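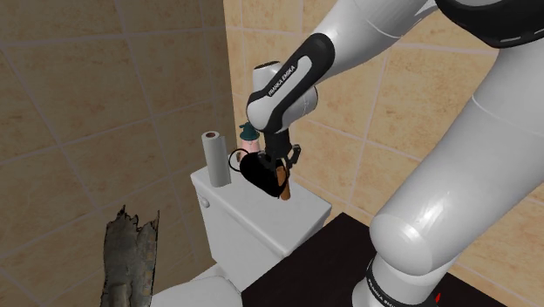
When should we talk to someone about an equipment budget?
Before you've picked a robot, if you can manage it. The earlier we hear what the work is, the less likely you are to end up paying for reach or speed you have no use for.

About Boltenden

We are a small planning office in Cabrera, and we help people buy automation sensibly. That covers robot arms, grippers, simulation software, safety fencing, spare parts, training hours and all the little things that show up on an invoice after everyone thought the total was settled. We don't sell any equipment ourselves, and we take no commission from anyone who does — our fee is the same whether you buy the big arm, the small arm or a good sturdy cart.

We got started because we had been on the other side of the table. Several of us used to run equipment purchasing for a packaging plant, and we remember very well what it felt like to sign for a machine we had only ever seen in a brochure. So we began trying jobs out in simulation first, with the arm and gripper a customer had in mind, and we've never gone back to doing it the old way.

Since then we have finished 212 equipment plans for workshops, colleges, care homes and cleaning companies. Of those, 115 were for places buying their very first robot, and we'll admit those are the ones we enjoy most. People come in a little nervous, full of good questions, and we get to sit down with a pot of coffee and go through it all slowly.

How we work

A first plan takes 40 hours of our time and costs $3,398. For that you get a task list, a simulated trial of the two or three jobs that matter most to you, and a written budget that runs five years out, with service and replacement parts on their own lines. If your fiscal year closes in December, please write to us by the end of summer, as fall fills up quickly.

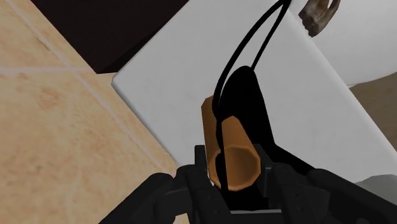 Gripper and cup during a simulated trial.

The trials are kept in Poltent, our own planning workbook, right next to the cost sheets. You're welcome to keep your copy and change it as you like. Many of our customers open it again each budget season and send us a note when something looks off, and we're always glad to take a look.

Our second office, in Sondell, looks after schools and training centers, where the money often arrives in odd amounts at odd times of year. They are very patient people over there — and very good at grant paperwork.

Come by, call, or send us a rough list of what you'd like to get done. A messy list is fine.

Page last updated June 5, 2024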